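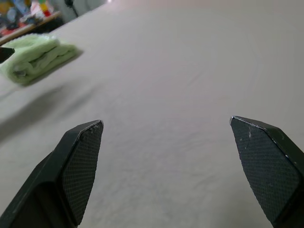 The Urlow Board of Cosmetology has adopted new rules on the cleaning and replacement of foot files, nail buffers and other textured tools used in licensed salons. The rules take effect in June and apply to all 126 establishments now registered with the Board. Under the new text, a tool's surface decides how it must be treated. A cross-hatched surface with a fine diamond pattern, like that on the two black grip pads shown, is classed as "grooved" and must be brushed along both directions of the pattern before it is placed in disinfectant. Scratches on a grooved surface do not by themselves require a tool to be discarded, but any tool with a chipped or lifting edge must be taken out of service the same day.

Smooth metal tools, including cuticle pushers and nippers, remain under the existing rules. Paper and foam files are still limited to a single client and may not be disinfected for reuse.

The Board began its review after inspectors found that many salons were soaking grooved files without brushing them first. The Vitale School of Esthetics and the Parnilier salon group both submitted written comments. Parnilier asked for a longer period to replace older stock, and the final version allows 12 weeks from the effective date — the draft had allowed four.

Salons must also keep a cleaning log for grooved tools. Entries may be made on paper or in Zikeo, the online record system already used for license renewals, and must be kept for 2 years. The log should give the time of cleaning, the product used and the initials of the person responsible.

Copies of the rules are available at the Board's office on request. Questions about the log may be sent in writing to P.O. Box 1611, Urlow.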